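Trelalance Home Exercise Log: Data Card

Version 2

Overview

Welcome! This is the data card for the Trelalance home exercise log, a set of diary entries kept by adults doing gentle stretching for a stiff neck and shoulders. We loved putting this together and we hope you get plenty of use out of it. Each row is one day for one person: which stretches they did, how long they held them, and how their neck felt before and after.

The release has 2,267 rows. Everything is in one CSV file, with a short codebook next to it in the same folder.

What's in a row

person_code: a random code, the same across all of one person's days
day_index: counts up from 1, with gaps where a day was skipped
stretch_set: Custer or Lereck (see below)
hold_seconds: the total for the session
stiff_before, stiff_after: 0 to 100, where 100 is the stiffest you can imagine
time_of_day: morning, midday or evening
note: free text, often blank

The two stretch sets

Custer is the seated set – chin tucks, slow turns, shoulder rolls. Lereck is done lying on the floor with a rolled towel under the upper back, and it takes a little longer. People picked the one they liked and could switch whenever they wanted, so please don't treat the sets as randomly assigned!
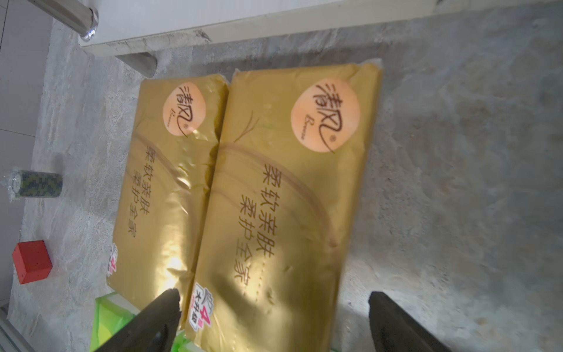
How the scores were collected

People filled in a paper diary and typed it up later through the Feyisa entry form. The form rejects scores outside the range and asks again if the hold time is over 1,000 seconds. A few long sessions really did go past that, and we kept them (they're fun to look at, and the notes on those days are great).

Blank scores are stored as empty cells, never as zero. A zero means the person wrote zero.

Cleaning

We removed names, street addresses and phone numbers from the notes. Spelling is left alone. Where two entries had the same person_code and day_index, we kept the later one.

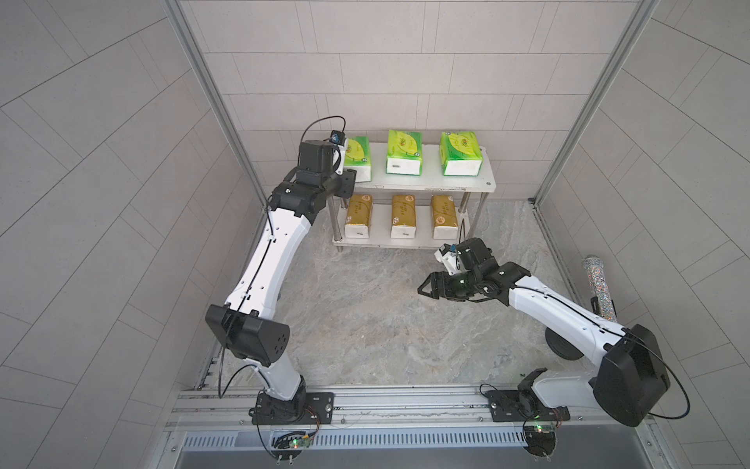
Sorting is the first thing to do after loading, because the file comes in the order entries were typed. Sort by person_code, then day_index, and the diary runs read beautifully from start to finish. If you're charting both sets, give each its own row of plots, like a two-tier shelf with green packs on the upper board and gold ones on the lower, and keep one color per row. It makes switches between sets so much easier to spot.

Known limits

All scores are self-reported. Evening entries are more common than morning ones, and midday is thin. The data can't tell you whether a stretch is right for a particular person, so please don't use it for medical advice.

Updates

The next release is planned for September and will add a sleep question. Older versions stay in the archive folder.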